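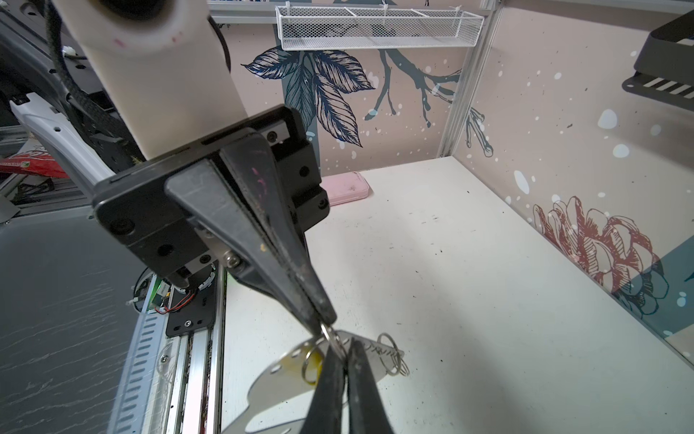

Tilent is a plain-text register of keys, tags and locks for small community buildings. This release holds 1,542 records in 2 tables, keys and holders, joined on the tag number. A record describes one key, not one ring. Where several flat metal tags share a split ring, as with the bundle in the picture, each tag gets its own row and the rows carry the same value in ring_id.

Fields

tag_no: integer, unique, never reused.
ring_id: text, may be blank.
lock_code: text, matches the Pliltine door list.
colour: text, Canadian spelling (grey, not gray).
status: one of in, out, lost, cancelled.

Status is updated at sign-out and again at return. Keys still out after 7 days are listed in overdue.txt, which is rebuilt every Sunday. 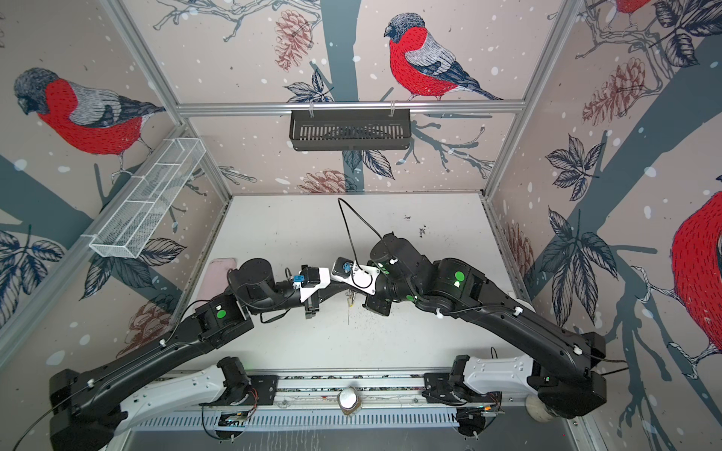 The rebuild reads both tables in full, so edits made while it is running are held until the next pass. Up to 900 rows can be loaded at once -- larger files should be split by ring_id so that a ring is never divided between loads.

Known problems

Rows imported from the old Zela sheets have no lock_code. Some Kumarasinghe cylinders were rekeyed under the same code, and the earlier keys are marked cancelled even where they were handed back.

Licence

Free to copy and change. Holder names are removed from the public version -- the holder column has initials only.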